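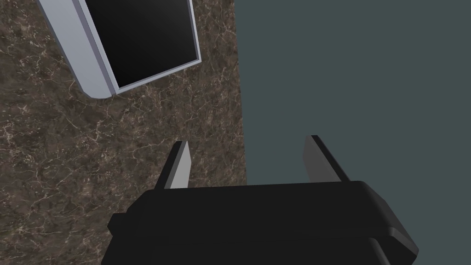 *Brown marble with pale veining, same sort of colour as mine.*

## Pale rings on brown marble worktop, can I fix them myself?

Posted in Kitchens, 2017-08-22

We moved into a flat in Trestberg with a brown marble worktop, lots of white veins in it. Next to the sink there are several dull rings, paler than the stone. I've tried washing-up liquid, then bicarbonate of soda left on overnight, then a cream cleaner. The rings haven't shifted and I think the cream cleaner has made a cloudy patch as well. The surface feels smooth if I run a finger across it, but when the light comes in low you can see every mark.

A firm called Kostasov quoted me £521 to repolish the whole run, which is more than I want to pay for a rented place. Is there anything I can do at home? The landlord says he doesn't know if it was ever sealed.

**3 answers**

---

**Rongrong Meng** (marked as helpful by 58 people)

Those are etch marks. Lemon juice, vinegar, wine and a lot of bathroom cleaners eat into the polish on marble. There is no dirt to remove, so scrubbing won't do anything, and cream cleaners have grit in them that dulls it further. Stop using it.

For light etching you can use a marble polishing powder. Get one that says it is for marble, the granite ones are different.

1. Wash the area with warm water and a drop of washing-up liquid, rinse, dry.
2. Try a small spot at the back first.
3. Sprinkle on a little powder, add water to make a thin paste.
4. Rub with a damp white cloth or a felt pad in small circles for a couple of minutes. Keep it wet.
5. Wipe off, rinse twice, dry and look at it from the side.

You may need to go over it again. If you can feel an edge with your fingernail the powder won't be enough and you need someone with proper pads.

To check for sealer, leave a few drops of water on it for ten minutes. If the stone goes darker underneath it needs sealing. Let it dry fully before you do. Sealer helps with stains from oil and tea but it won't stop etching, so wipe up lemon straight away.

I did my mum's in November, a strip 64 cm deep by the hob, and it took roughly 121 minutes with breaks. It isn't perfect but the rings have gone.

Ask the landlord in writing before you start.

---

**daresar_tiler**

Get a quote for just the bit by the sink. Kostasov price by the run but others will do a patch. Xue did one for a neighbour of mine. The patch can come out shinier than the rest, so ask them about blending it in.

---

**pennyb**

Toothpaste worked on mine but it was a small mark and I think it was granite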